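Karketa Trims List

README for the second release
January 18, 2022

Welcome, and thank you for unpacking the zip file! Karketa is a plain, patient list of narrow textiles: ribbon, braid, webbing, piping, fringe, bias tape, and all the other long thin things that end up in a drawer with no label on them. It began as a way of settling an argument over what to call a certain kind of flat braid, and it grew from there, as these things do. If you sew, mend lampshades, re-cover chairs, or look after a box of old haberdashery for a small museum, I hope you'll find something useful in it.

What is in the folder

trims.csv is the main table, with one row for each sample.
terms.csv is the word list, with spellings, plurals, and cross-references.
sources.txt tells you where each name was found.
changes.txt is what you'd expect (and is a bit of a diary, I'm afraid).

The main table has 13 columns. Most of them explain themselves, but a few deserve a word or two. "width_mm" is measured flat with a steel rule and never under tension. "face" says whether the two sides look alike. "edge" can be woven, cut, folded, or looped. "hand" is the softness grade, which runs from 1 to 8, where 1 is as limp as an old silk ribbon and 8 is the sort of belt webbing that stands up by itself.

Color names

I went back and forth on color for most of a winter. Mill names are lovely but they mean nothing outside the mill, and the Görtz sample books in particular will call three quite different browns by the same name in three different seasons. So the "color" column uses everyday words only, joined with a hyphen where one word won't do, and the mill's own name goes in "color_as_sold" with its spelling left alone. Olive-gold, for instance, covers everything between mustard and moss that still has some yellow in it. Texture has a column to itself, and a ribbed or pebbled surface can make a color read darker than it is, so do look at both before you match a replacement.
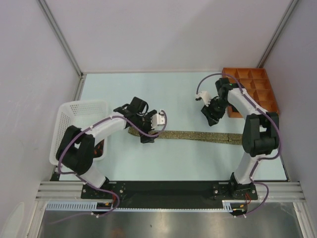
Textured strip in olive-gold, laid across the middle of a pale blue table.

How samples are chosen

A trim gets a row if I have at least 30 centimeters of it in hand and can lay it flat. Shorter scraps go into a biscuit tin and wait for their relatives to turn up, which happens more often than you might think! Duplicates are kept if they come from different sources, as two reels sold under one name are seldom quite the same width. Nothing is ironed before measuring. I did iron the first few, years ago, and those rows are marked "pressed" in the notes column so you can leave them out if you like.

A good many of the older pieces came out of the closing sale at Draline, a notions shop in Omville that had kept its stock in the original boxes. The boxes were often more informative than the reels. Where a box gave a fiber content I've copied it down with a question mark after it, and where I've been able to do a burn test on a loose thread, the question mark comes off. 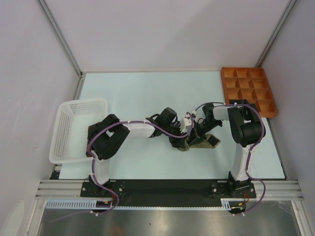

Measuring is slow work and I'd ask you to be a little forgiving. Every width is taken at 10 places along the piece and the middle value goes in the table, with the narrowest and widest in the two columns beside it. Braids stretch, gimps curl, and a velvet ribbon can be wider at one end than the other for no reason I've ever been able to find. If your own sample disagrees with mine by a millimeter, we are probably both right.

Names and their trouble

Please don't treat terms.csv as a rule book. "Gimp," "galloon," and "braid" overlap hopelessly, and what one upholsterer calls a cord another will call a piping filler. Each entry gives the word I've used first, then the other words I have met for the same thing, in alphabetical order so as not to play favorites. Regional words are flagged with an R. There is also a small group flagged with an X, which are words I've only ever seen in one place, and I'd be delighted to hear from anyone who grew up with them.

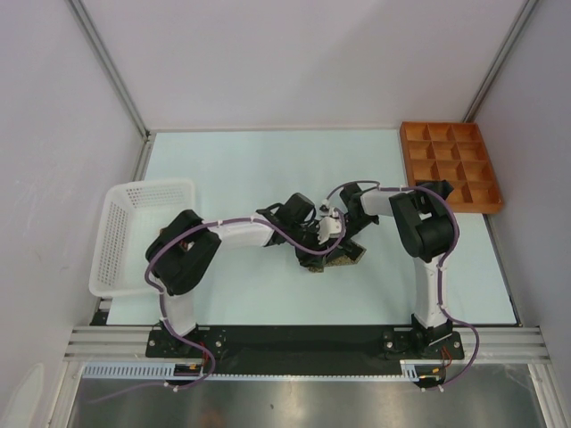

Pale work surface with a light gray back wall, and two arms on their black base plate.

Known gaps

Elastic is thin on the ground, since it perishes and I don't like to stretch it. Lace edging is left out altogether; it needs a list of its own and somebody with better eyes than mine. Metallic threads are all entered as "metallic" for now, though I plan to sort them properly in February when the evenings are still long and the garden isn't calling.

Using and sharing

You're welcome to copy, print, and reshape the list for any purpose, paid or unpaid. A line saying it came from Karketa would be kind. If you correct something, send the corrected row with its sample number, and tell me what you measured with. Rows should be saved as UTF-8, or Görtz loses its dots and I have to go through and put every one of them back by hand.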